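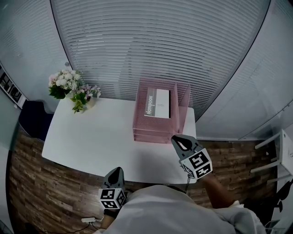

Search this journal Advanced search Go

3. Diary Procedure

3.1 Sites and participants

Adults with recurring headaches were enrolled at two clinics, one in Garport and one in Tanano. A total of 432 people returned at least one usable diary page. People already taking a daily preventive drug were not enrolled, and neither were people who worked night shifts, as their sleep entries could not be lined up with the others. The Tanano clinic started in November, after a delay in printing the booklets. Enrollment at both sites closed on Dec 7, 2018.

3.2 The booklet

Each participant received a paper booklet with one page per day for 40 days. A page asked for the time of waking, meals, hours of screen use, time of headache onset, and pain on a scale from 0 to 10. Participants who had no headache were asked to mark the box for "none" and still fill in the rest of the page. Blank pages were treated as missing and not as headache-free days. This rule lowered the number of usable days but avoided the problem seen in our earlier pilot, in which the two could not be told apart.

We used paper at both sites. The Trultar phone diary was considered, but it did not allow a missed entry to be completed the next morning, and many participants in the pilot had relied on this. Late entries were allowed up to noon of the following day and had to be marked with an "L" in the corner of the page.

3.3 Lighting entries 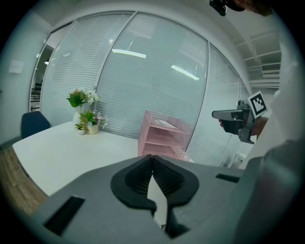

Light is often named by patients as a trigger, but earlier diaries recorded it with a single yes/no question. We split it into daylight, overhead light, screens, and reflected light. The last of these gave the most trouble, and participants wanted to know what counted. Coders used a simple rule: a surface was marked as reflective if it was smooth and light in color and caught light from overhead, as the white table in Figure 2 does. Matte or dark furniture was not marked, even when the room itself was bright. Entries that only said "glare" were coded as unspecified and left out of the comparison in Section 4.

Figure 2. Reflected light, overhead source.

Two coders read every lighting entry. Where they disagreed, the entry went to a third coder, whose reading was final. Most disagreements involved kitchens, where participants tended to list several sources on one line.

3.4 Reminders and missing data

Participants received a reminder call on day 20. Anyone who had filled in fewer than 18 pages by then was offered a second call the following week. We did not drop participants for low completion. Instead, each person's headache rate was calculated over the days reported, and the number of days reported was entered in the model. Handwriting that could not be read was coded as missing for that item only.

Shares 18 Comments 0

Related articles
Weather and headache onset in two coastal towns
Caffeine timing in adults with recurring headaches
The Abubakari sleep questionnaire: a short form
Paper and phone diaries compared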